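Lids, lids, lids: a chat with Youssra El Fassi

If you've ever opened a kitchen cabinet and had a lid roll out and hit you on the foot, you'll understand why I wanted to talk to Youssra El Fassi. She has spent most of this year sorting out the shared kitchen supplies at Kemar, and when I stopped by she was on her second coffee and already had half a shelf emptied out.

"I started with the containers, which was dumb," she told me, laughing. "Start with the lids! You can find a home for a jar any day of the week. A lid with no jar just floats around for years."

I asked how many years, and she made a face. The oldest stuff came over from the old Brito building, packed by Dariusz Olszewski in a big hurry, and 7 boxes of it never got opened. (Dariusz, if you're reading this, she forgives you. Mostly.)

Her method is pretty simple. Everything comes off the shelf and gets laid out on a plain surface with lots of room around it, so you can see what you've got. "Don't stack while you're sorting," she said. "The second you stack, you stop looking." 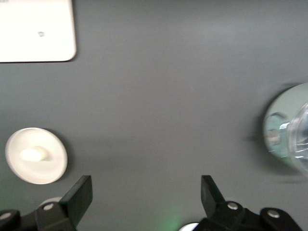

Kitchen & Supplies Team, Kemar

I got stuck on the round white lid-looking one with the little knob. Could it go with something clear, I wondered? Youssra shrugged. "Try it and see. I like a knob, though. You can grab it with wet hands. Those flat ones you have to pry up with a fingernail, no thank you."

She's a big fan of see-through containers too, and we went back and forth on that for a while, as I'm a tin person myself. "With clear you know when you're low on rice," she said. "With your tins you're shaking things next to your ear like a crazy person." Okay, fair!

Bhupendra Pandey wandered in around then looking for the tea and got handed a bag of odd lids to match up. He found four pairs before he found the tea.

So what happens to the ones that don't match anything? They go in a bin under the sink until the end of December, and anybody can come claim them. After that they're gone. "I'm not running a lid museum," said Youssra, and went back to her shelf.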